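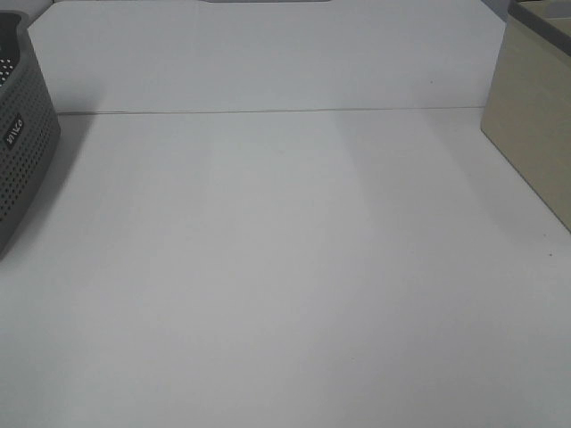 Fig. 2. Table set out for use: perforated basket left, beige box right.

July 23, 2018
By Hukisard Customer Guides

2. Setting out the table

Read this section after the Gronov table has been put together and levelled (section 1). The basket and box go on last.

1. Check that the back panel is pushed fully home. A thin line will show where it meets the tabletop. If the line is wider at one end, loosen the two Flerex clips under the rear edge, press the panel down and tighten them again.

2. Wipe the tabletop and the back panel with a damp cloth, then dry them. Use washing-up liquid for greasy marks. Small dark specks that stay after wiping can be left.

CAUTION: Do not use scouring powder, bleach or wire wool. The matt finish will mark and cannot be polished back.

3. Stand the dark grey basket at the left-hand end. Items waiting to be sorted go in here.

4. Stand the beige box at the right-hand end. Sorted items go in this one. Left-handed users may prefer to swap the two over.

5. Check that both containers sit flat and do not hang over the front edge. Leave a gap of 20 mm between each one and the back panel.

NOTE: The basket has holes in its sides, so damp items will drip on to the table. Put a tray under it if you are sorting anything that has just been washed.

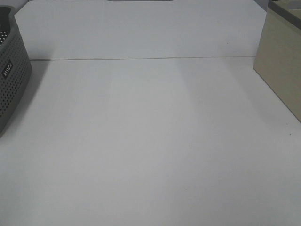 6. Keep the middle of the table clear until you start work. On the 1000 mm table this should give you at least 500 mm of free space. If you have less, move the containers further out before you begin.

7. Bring items across a few at a time. Anything you are unsure of can go back in the basket – it is easier to deal with at the end than to leave lying on the table.

CAUTION: Do not lean on the back panel or stand anything on its top edge. It is not made to take weight.

8. When you have finished, empty the basket and lift it off by the rim. Do not drag it, as grit underneath will scratch the surface.

Belhaj trays and liners can be used with this table. Sizes are in the parts list at the back of the guide. For replacement clips, see section 5.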